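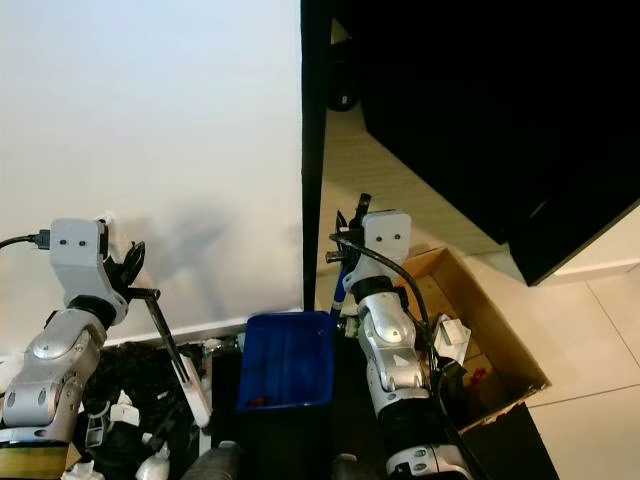 Why do reality shows hold a contestant back for a later series?

Usually it comes down to the mix. Producers cast a group, and if two people fill the same slot, one of them gets a call six months later.

That's where we left off last time, so let's pick it up with the casting funnel. I'm using Clesmont again (the dating show on the lake, for those who missed week one) and the numbers are from the May casting round. 3,056 people applied online. 1,306 sent in a usable video. 40 got a day in front of the producers, and you all know how few of those ended up in the house!

Leonie Baxter ran that round, and her notes are in your reading pack. Please read the part on "reserves" twice – it's short, and it will come up in your essays. A reserve has signed, has passed the medical, and may never appear on screen.

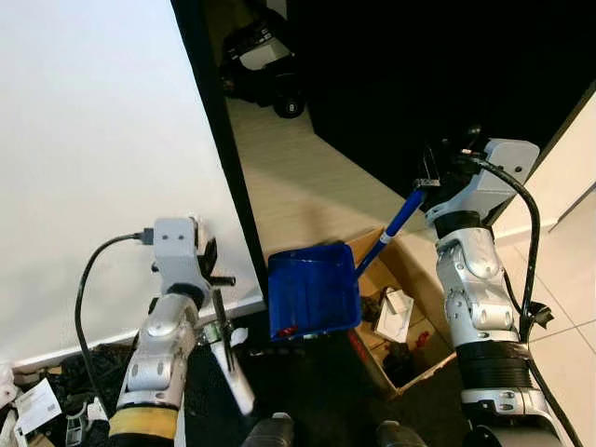
Blue dustpan and a small brush with a white handle.

Now, leaks. I love this bit. A name gets into the papers before launch, usually with a nickname attached ("the new so-and-so"), and the show says nothing at all. Compare how Tipoki and Derkcombe handled theirs. Tipoki stayed quiet for weeks, while Derkcombe put out a cast photo the same evening and lost its big reveal.

For next time: pick one leaked casting story and trace who printed it first. Keep it under 2,000 words, and bring a printed copy for your partner.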